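Home Notebooks Bench log Orders Wiki
Search notebooks Search Go
Last updated: April

April, towel bench, equipment list for next round

Budget form wants one line per item, so doing it here first before I type it in.

Grippers. Fingertip pads are the thing we burn through. Dafis sells them in packs of 4, Cekach only singles. Want 5 packs on the shelf before the long runs start. Last time we let it get down to one pair and lost an afternoon.

Cable mangement. Clips and sleeves for both wrists, left one first, the loop is too long and swings wide when the arm comes in. Cheap. Just buy it, don't wait for the form.

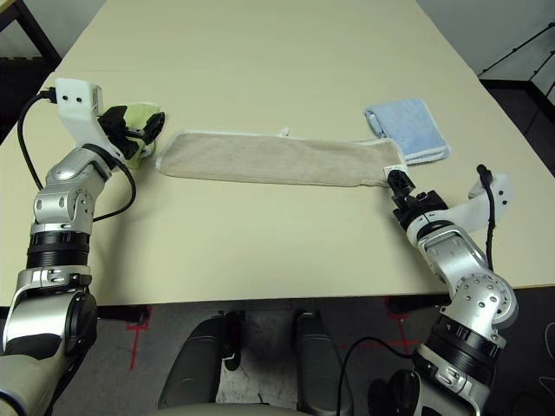

Second gripper set: Skaltby quote came back at 1,688 for the pair, mounts not included. Mounts we can print. Ask if they hold the price past the end of the month, Tollevstead got an extension when they asked. If not, push it to next budget and run on what we have.

Cloth. Need more towels, mixed sizes. The hem tags matter for the grasp work so NOT the tagless ones again. Some 29 should do, plus a few thin cloths for the bunched pick-ups. Goes under consumables.

Floor tape, red, one roll. Corner marks need redoing if the base gets moved for the new table.

Table: leave it out. Matte top is fine for the head camera, and the glossy one in the Cekach catalog would give us glare all over agian.

To do
- email Skaltby re price hold + lead time
- check wether Dafis pads fit the old fingers
- measure cable run both sides, add slack at the elbow
- form due 4 pm, send the draft round before lunch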